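Print this page | E-mail this page
Home | Noticeboard | Reviews | Kit list | Contact

Review: Pavero wire display rack, white
Posted 2022-11-15 by Arnel Dela Peña

We needed a snack rack for the shop floor that one person could put up and move. The old one was a wooden unit that came with the building. It was heavy, the bottom shelf sagged, and it took two of us to get it out of the way for a delivery. I looked at the Pavero and the Vinmont, which are close on price, and ordered the Pavero because the Vinmont only came in black.

It arrives flat in one box. The side panels hook into the back and the tiers drop on to lugs, and then there are clips for the front rails. The only tool you need is a small screwdriver for the feet. The instructions are one sheet of drawings with no words. They are clear enough, except that the drawing for the top rail has it facing the wrong way. If the rail will not seat, turn it round and try again.

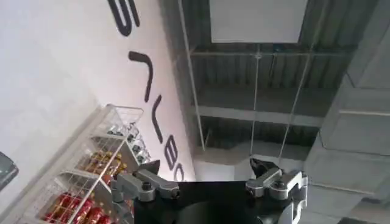

Position matters more with this rack than with a solid one. You can see straight through it, so whatever is behind will show. Ours went against the white wall with the big black lettering, and white wire in front of white paint is easy on the eye. The thin wires make up open grid compartments inside a thicker frame, and it is the frame you should lift by. I picked it up once by a tier and the clips came out.

Dust falls through to the floor, so sweeping takes a bit longer, but wiping down is quicker than it was with the wood. I use a damp cloth once a week. The coating has chipped in one place on a foot where I dragged it over the concrete. I touched that up with radiator paint.

The makers give a load of 200 kg for the whole rack. I have not tested that and would not get near it with crisps and biscuits. The tiers have not bent so far. What I would watch is small stock. Anything narrow can tip between the wires if it is stood on end, and I have put a strip of card under the smallest items on one tier. Zokari sell a plastic mat cut to fit, but I thought it dear for what it is.

Labels are the weak point. The card holder supplied is shallow, and a card of ordinary thickness works its way out when people brush past. Bañez do a deeper clip that fits the same wire, and I have bought 2 of those. 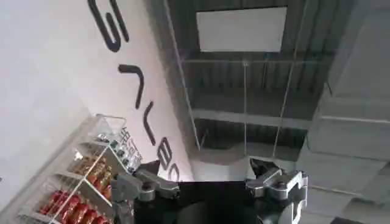
Display rack and lettered wall

Packets in shiny wrappers do well on it. The red ones along one tier and the gold and orange ones on the next catch the light, and keeping one colour to a tier makes it easier to spot when a line is running low. Bottles are better on a solid shelf if you have one.

Front rails are just high enough to stop packets sliding off when the rack is moved. I would still take the top tier off first if you are going over a door strip.

Spare clips come in a bag of ten from the same supplier, and they took nine days to reach us. Order a bag with the rack if you expect to take it apart often. We are getting a second Pavero in December for the other side of the till, with the deeper label clips ordered at the same time.

Print this page | E-mail this page
Back to Reviews | Next review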